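Karkuser open day: trays, boxes and a lot of signs

Karkuser opens its packing site to visitors once a year, and after three years of being told I had to go, I went. I am not an easy audience for this sort of thing. Every open day I have been to has promised a look behind the scenes and then shown me the scenes, freshly mopped. I booked anyway, paid nothing, and got a lanyard.

The building dates from 1913 and was put up as a seed warehouse, which you learn from a panel in the entrance, then from a second panel on the stairs, then from the man at the desk. It has good brick and bad heating. The tour was billed as 900 years of packing, from barrels to cartons, and I can report that the first 890 or so were covered by one poster.

There were 19 of us in the 11 o'clock group, mostly people from the town and a few who clearly did this for a living and asked about pallet heights. Our guide was Kai Janssen, who has a pleasant manner and a habit of calling everything a journey. The carton has a journey. The tape has a journey. I stopped writing them down by the loading bay.

The loading bay was shut, by the way. It was listed on the leaflet as the highlight. We looked at the door.

What we did get was the small goods room upstairs, and I'll admit I stayed there longer than I meant to. The goods on show were little black boxes, all alike, each with white lettering and a white label, and the work was all about how they sit in a shallow cardboard tray. It sounds like nothing. It is close to nothing. But there is a right way to do it, with the rows straight and the labels all lining up, and once you have been told that you can't look at a full tray without checking.
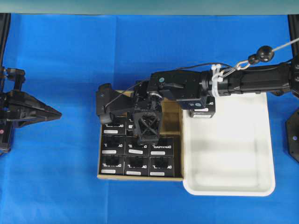 Janssen's line was that a well-set tray saves time at every later step. Perhaps it does. I asked how much time and was told it depended on the customer, which is what I would say too if I didn't have the figure. A woman from Pernetti, who supply the cardboard, was on hand to explain the tray itself, and she was better value. She said low sides make it easier to get your fingers in and easier to see when something is out of line, and that the price of this is a tray you can't stack without a lid. A straight answer, with a drawback in it! I could have listened to her for the whole hour.

The blue cloth on the worktop got a speech as well. Dark boxes show up well on it, we were told, and small parts don't skid. Fair enough, although it was creased, and for a firm with so many posters about order on its walls I'd have thought someone could find an iron.

We were then invited to have a go at a bench next door with spare cartons. Savvas Bakalis, who runs the training side, gave us ten minutes each and a short talk on starting from a far corner. I started from a near corner, out of stubbornness, and boxed myself in by the fourth carton. The boy next to me finished two trays. Bakalis was kind about it and I was not.

Back in the small goods room before the end, the bit that interested me was the stage where a tray is part done, with most of the pieces sitting tight together and one still to be brought in line. The finished tray is what they put on the leaflet, but it tells you very little. The stray one tells you how fussy the job is. 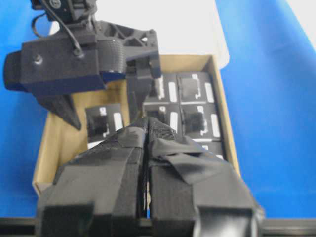

Five together, one still out on the left

After that came the shop, or a table with a till on it. Mugs, tape dispensers, a tea towel with the warehouse on it. There was a stand from Cillier selling desk organisers at a price I won't repeat, and a talk by Hafþórsson on recycled board which started late and clashed with the last bus, so I heard the first half. The first half was slides of forests.

Would I go again? Not for the loading bay door. The small goods room was worth the trip upstairs, and the Pernetti woman should be given the whole tour to run. The café does a decent cheese scone but had run out by one, and the toilets are across the yard.

Entry is free but you have to book, and bookings for this one closed in March. Groups are kept small. Wear a coat – the heating really is that bad – and ask when you arrive which parts are open, before they give you the leaflet.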